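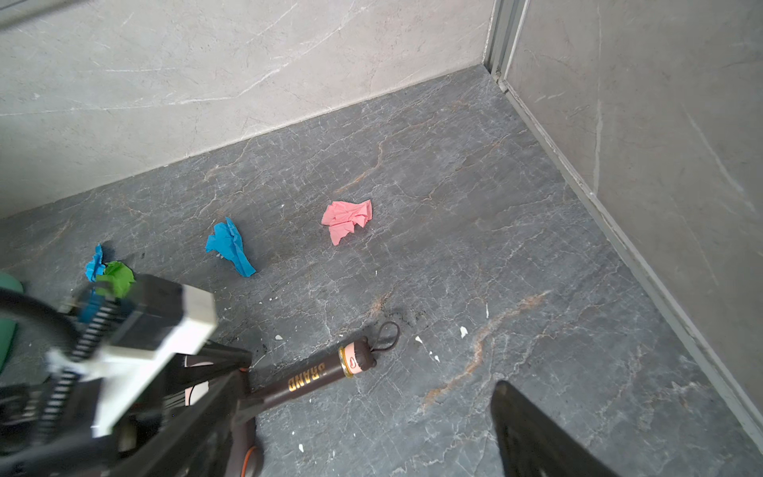 Felicja Wróbel wrote after the last gallery went up that marble shows everything, that she had lived with a pale floor for years and would pick a dark one next time, and that whoever told her dark stone hides the dust had plainly never swept one in the morning with the sun coming in low.

Well, Felicja, I'm with you on the sun! I have been looking after the hallway at Amissah since July, and every bit of lint shows up on that dark gray floor as if it had been put there on purpose. Still, I love it more than any floor I've had to clean (and I've cleaned a good many, including 76 stairs of brown carpet that I don't care to remember). So this page is for the floor, and for the tidying up that goes on at floor level, which never gets much of a page to itself.

The corner by the two light walls: crumpled paper in salmon pink, blue and lime green, and little white flecks scattered over the stone. I'm very fond of the rusty orange vein wandering off to the right, and of the slim metal strip running up where the walls meet. The dark brown handle has gold lettering on it and a black cord loop at the end, and I do think every long-handled thing in a house should have a loop, so it can go up on a hook and stay there.

A few words on how I go about it, as Bernice Ofori asked and I promised her I'd write it down somewhere. Paper first, always, by hand or with whatever you like to pick up with. Then a dry dust mop, slowly, from the walls toward the middle, going along the baseboard twice. After that a damp cloth mop with plain warm water and a very small drop of the stone soap from Cutix, well wrung out. No vinegar, please, and no lemon, however nice it smells! Marble doesn't forgive either one, and I have a pale ring near my own kitchen door to prove it.

Scuffs I leave for last. A soft white cloth and a bit of patience takes care of most of them, and the stubborn ones get a second go the next day, when my knees are in a better mood.

Lamisi Asante has asked about doormats, and I'll get to those once I've tried the long one in the hallway for a few more weeks.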